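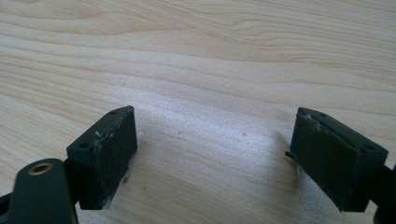

What kind of finish should a pale timber tabletop get if it's going to be wiped down every day?

A hardwax oil, two thin coats, with a light refresh whenever water stops beading. Film varnishes last longer between coats but are harder to patch when they chip.

Home Guides Records Downloads Contact

# Murley Tabletop Care Records

README, third release

Care and wear notes for light-coloured wooden tabletops in homes and shared workrooms. Kept by Rozália Kolář and Vlastimil Matoušek, with entries from the Skiltbridge workroom added in August.

## Contents

- `tables.csv`: one row per tabletop, 106 in all
- `entries.csv`: 652 dated care entries (cleaning, sanding, oiling, repairs)
- `photos/`: pictures of surfaces, named by table number
- `notes.txt`: anything that wouldn't fit in a column

## Columns in entries.csv

`table_id` matches the first column of `tables.csv`.

`finish` is one of oil, wax, varnish, bare or unknown. If the owner wasn't sure, we put unknown and left it at that.

`grain_visible` is a score from 0 to 9. A surface with clear bands and rippled figure scores high. A painted one scores 0.

`mark_type` covers rings, scratches, dents, heat marks and ink. Dust and crumbs are not marks. Glare from a window or lamp can wash out part of a pale surface in a photo, so please don't enter a whitish patch as a heat mark unless you've checked the table itself.

`colour_note` is free text. Blond, cream, honey and tan are the common ones.

## Known problems

Nearly 7 per cent of entries have no finish recorded, mostly from the first release. Tables 31 and 32 were swapped until Štěpánka Koubek caught it. Entries under "Sandale" use the old mark codes and still need converting.

Wood species was left out on purpose. Too many people were guessing from colour.

## Adding a table

Wipe the surface, let it dry, then fill in the blank row at the bottom of `tables.csv`. Send changes to Carola Kramer, who does the merging at the end of each month. Metric measurements only.

Back to top

© Murley Tabletop Care Records. Contact the maintainers through the Contact page.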